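The Trouser Department

Cor Nijs had been folding the same pair of plaid trousers since eight in the morning, and by eleven he had opinions about them.

The job at Jenlow had been advertised as "motion contributor." His sister, who had sent him the ad, thought it might be dancing. It was a unit behind a tile warehouse, where you sat at a table with a gripper in each hand and a camera on your head, and did laundry for the benefit of a machine that was not present. The machine lived in another building. It would watch everything Cor did, later, many times over, and learn to be him.

"Not you exactly," said Drerka, who ran the floor. "It learns from everybody. You're one voice in the choir."

"Which voice?"

Drerka looked at her tablet. "You're trousers," she said.

There were other departments. A tall man near the door was cups. A married couple did zippers, facing away from each other. Somebody called Dinsa had been on socks for two months and was spoken of quietly, the way people speak of a cousin who went to sea.

Cor's instructions fit on a card. Lay the trousers flat. Bring one leg onto the other. Bring the hem up to the waist. Fold once more, square it, let go, hold still for a breath, then shake everything out and start over. He was not to use his fingers. He was not to use his chin. Someone had added the chin part in pen.

He was supposed to do 92 good folds by the end of the shift, good meaning that Drerka didn't write anything down. So far he had done nineteen. She had written something down for most of the others, and she had small, quick handwriting that he couldn't read upside down.

"You're hesitating," she told him. "On the second fold. You go in, you stop, you go in again. If you teach it to hesitate, it'll hesitate."

"I was thinking."

"Don't teach it that either."
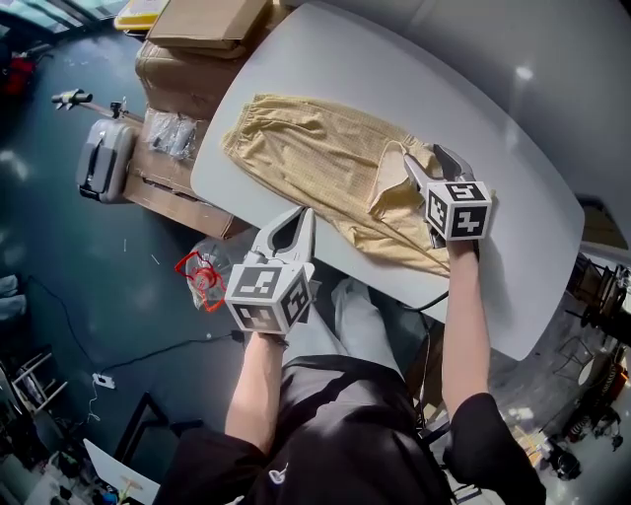 The trouble with trousers, Cor had decided, was the crotch. A towel has four corners and means you no harm. Trousers have two legs that want different things, and a waistband with elastic in it that puckers the whole business the moment you look away. The plaid ones at least came with a grid. If you pinched the cloth with the right hand and turned the corner back, the faint tan lines told you how crooked you were, and you could adjust, or you could do what Cor did, which was to keep the left gripper open off the near side of the table, pointing at nothing, while the right one did all the work. It felt like dancing with somebody who had gone to get a drink.

"Left hand," said Drerka, passing.

He brought in the left hand. The trousers slid toward him like a plate of eels.

At noon he ate a sandwich with his real fingers and was surprised by how many he had. He noticed that he had picked up the sandwich using only two of them per side. He put it down and picked it up again in the ordinary way, and it took some concentration.

The cups man sat down across from him. "It wears off," he said. "Takes an hour or so, after you get home. My wife makes me wait in the yard."

"How long have you been on cups?"

"Since June. Before that I was lids." He chewed. "They let me see it once, you know. The machine. They took a few of us over on the van."

Cor leaned in. "And?"

"It picked up a cup."

"And?"

"And it picked it up like me." The man turned this over for a while. "I've got a thing I do. I sort of tap the handle first, before I take hold. I never knew I did it. There was this arm bolted to a bench, no head or anything, and it goes over and it taps the handle. I had to go and stand outside."

"Did you tell them?"

"I told them. They said they were aware of the tap. They said the tap was in everything now."

Cor went back to his table in a changed mood. Up to that moment he had thought of the trousers as something to get through. Now he thought about kitchens and bedrooms, and all the people he would never meet, whose trousers would be folded by an arm with his manners. He sat up straight. He squared his shoulders, though Drerka had told him twice that the shoulders weren't recorded.

He did a fold slowly and with dignity. Drerka wrote something down.

"Too slow?" he asked.

"It looked like a funeral," she said. "Just fold it like you'd fold it at home."

He didn't tell her how he folded things at home. At home there was a chair.

Around two o'clock, something happened to his wrists. They stopped asking him questions. The right gripper went in and took the cuff, and the left one was already there at the knee, waiting, and the leg came over as if it had meant to all along. Hem to waist. Once more. Square it. Let go. A breath. He shook out the trousers and did it again. He did twelve in a row and Drerka walked past on every one of them and her pen stayed in her pocket. On the thirteenth he became aware that he was doing well and dropped the waistband on his foot.

But it came back. By late afternoon he had the thing more or less by the collar. He even had a flourish — a light pat with the closed left gripper, right at the end, when the fold was finished and square. The card didn't call for it. It did nothing for the trousers. He thought of it as telling them they could rest now, and after a while he stopped thinking of it at all.

"What's that?" said Drerka.

"What's what?"

"The pat."

"I don't do a pat."

She turned her tablet around and showed him. There was the table, from above and slightly to one side, as his own head had seen it. There were his forearms, paler than he would have liked. And there, forty folds running, was the pat.

He waited for the pen. She looked at the screen for some time, and played it again, and her face did something he hadn't seen it do since he got there.

"Is it a problem?" he said.

"It's consistent," said Drerka. "They love consistent." She took the tablet back. "What's it for?"

He considered saying that it flattened the air out. It was a decent lie and he thought he could get it past her. "It's just to be nice," he said.

She wrote that down. He watched her do it, and this time the letters were big enough to read from his side of the table: PAT (NICE). She underlined it, then appeared to regret the underlining.

He finished the last of his ninety-two a little before six. He took off the camera, set down the grippers, and rubbed the place on his forehead where the strap had been. The zipper couple were leaving by separate doors. Drerka told him he could come back in the morning if he wanted, and that there was an opening in fitted sheets.

"What happened to the last person on fitted sheets?"

"She went back to law school," said Drerka.

He said he'd stay with trousers. On the bus he held the pole with two fingers. When he got home there was a pair of jeans over the back of the chair, where they had been since the weekend before, and he took them off it and laid them on the bed and folded them, leg over leg, hem to waist, once more, square. They were stiff and they didn't want to go. He stood there in his coat and waited for a breath.

Then he patted them, and went to see about dinner.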